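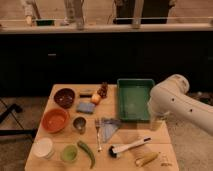 3.2 Storage habits and the loss of onions in the home

The second part of our study looks at how households keep onions between the purchase and the meal. Earlier work on food waste in the region has mostly followed the crop from the field to the market, and the kitchen was left out. We wanted to know where the onions are put, how long they stay there, and at what moment a person decides that an onion is no longer good to eat.

Households were recruited in two towns, Akberg and Sukeck. Each one received a paper diary and a short visit in February, when most of the onions on sale come from long storage and sprout easily. The diaries gave us 1,182 entries in total. An entry was written each time an onion was used, thrown away or moved to another place. We did not ask people to change their habits, and the visitors were told to give no advice before the diary was returned.

Figure 4. Household items on a wooden table, with a small onion beside a pine cone at the back.

The most common place of storage was the open kitchen table or counter, followed by a cupboard under the sink. Cold balconies were used more in Sukeck, where many apartments have one on the north side. Onions kept on the table were used sooner than the others, and fewer of them were thrown away. We think that this is mainly an effect of visibility – people cook with what they see – although the light and the warm air of the kitchen should make the onions sprout faster. Güven Çınar found a similar pattern for garlic in his survey of Tokgöz, but his sample was limited to families with a garden.

The reasons for throwing away an onion were less clear than we expected. Of the 100 entries which we read again in detail, 30 gave only the word "old" as the reason. A green shoot was named often, and soft skin near the root was named in six entries. Several people wrote that they had cut away the shoot and used the rest, and then, a week later, threw away an onion in what seems the same condition. Octavio Jara coded these entries separately, and they are discussed in Section 4.1 together with the interviews from Jultari.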